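The Gripper Budget, in Pictures
2 min read

Every April somebody asks me for a number, and every April I give them one that turns out to be too small. This year's number was for hand-held grippers, the kind you buy in pairs and then find out you needed spares for. I asked for three pairs. We were approved for two, plus a suggestion that we "share."

The case for buying was laundry. Folding looks cheap on a spreadsheet. You already own shirts, you already own a bed, and the line for "test materials" came to zero, which pleased accounting so much that they moved 800 dollars out of it anyway.

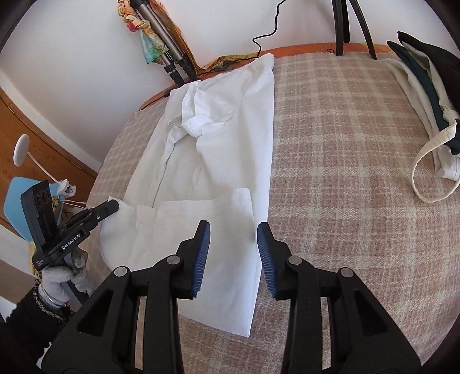 What the spreadsheet left out was everything small. Finger pads are a consumable, and I had filed them under hardware, where they were expected to last five years. Gloves were nowhere at all. Cables I had entered once, as "cables," like a man who has never bought one.

We got quotes from Wikar and Langat. Wikar was cheaper until shipping. Langat included shipping and then charged for the case, 224 dollars, foam extra. Sofia Baptista in purchasing read both quotes twice and asked whether the grippers came with anything. They come with a warranty card.

For next year I'm splitting the request in two: things that pinch, and things that wear out. The second list is longer. I've also put in for a third pair again, under a different name.

Comments

Curnent_ops: We went with one pair "to start." Still starting.

tallowby: Put the pads on their own line or you will never see that money again.

Skerketti Shop Floor: Foam extra is a new one on me. Did you pay it?

Author: We paid it.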